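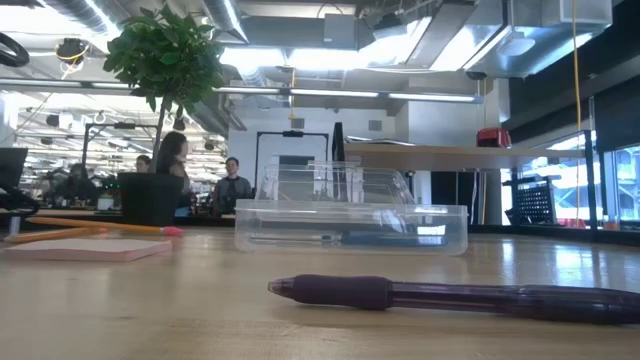

A screwdriver in a clear box, with pencils, a pen and sticky notes on the table around it.

Last updated June 2023
3 min read
Search articles Type to search

Let the robot practice on a messy desk

I have read the Plotus results twice now, and I'm still grinning. The group at Ponwood trained one policy to pick up and put away ordinary desk items, and the part that got me was how they spent their practice time. They gave up on repeating one perfect setup. Every few runs, somebody moved things, swapped a pencil for a pen, or turned the box.

That sounds like common sense (it is!), but plenty of labs still do the reverse. You pick a table, tape down some marks, collect a big pile of clean runs and report a lovely score. Then someone opens the blinds and the score drops.

Plotus used 1424 demonstrations in all. A comparison policy got the same number, collected with everything in fixed spots. On the fixed layout the two came out close. On new layouts the varied one was far ahead, and it held up with see-through containers, which are miserable for depth cameras. Light goes through the walls, the rim throws a glare, and half the time the sensor reports whatever is behind the box. A screwdriver lying at the bottom of one is a mean little test, and I love that they kept it in.

What excites me most is a smaller result near the end. Cut down to 380 varied demonstrations, the policy still beat the full fixed set on new layouts. A small lab can collect that much!

I do have doubts. All the runs came from 2 rooms, and Hunham, the second one, has much the same furniture as the first. The Garcia benchmark would be a tougher check, and I hope they run it. I'd also like to see the failed grasps sorted by object, as thin pencils and fat handles surely fail in different ways.

Still, if you are planning a collection this summer, leave the tape in the drawer and move the pencils.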